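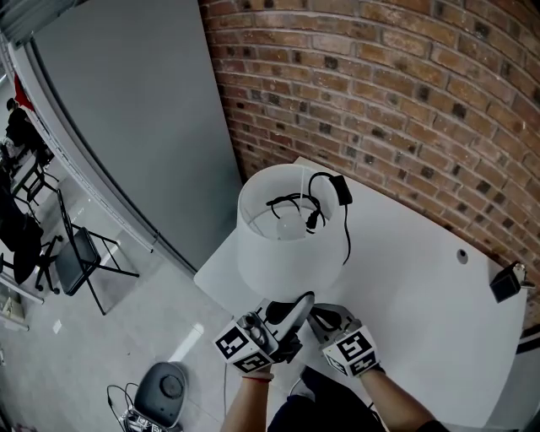 A handheld gripper during work with a table lamp at the Prornon test room. Photo: Prornon

Search news Enter keyword Go

Prornon compares two handheld grippers on household objects

Sep 18, 2025 – Prornon has finished the first part of its comparison between the Zatidden and Sarpong handheld grippers. The operators made 300 grasps with each model, on objects such as lamps, cups and folded cloth.

The Sarpong jaw dropped the object 31 times. The Zatidden result is still under checking, as one camera had to be calibrated again in the middle of the work.

"Lamp shades are difficult for us, the surface is smooth and the cable is always moving," said Urho Rissanen, test leader at Prornon. "We want to know which jaw forgives a small mistake of the hand."

The second part starts later in September and will add the Cirkis controller. Requests for the test plan can be sent to Iestyn Maddocks.

Related news
Cirkis controller: new firmware notes
Camera mounts for small grippers

Contact | © 2025 Prornon | Back to top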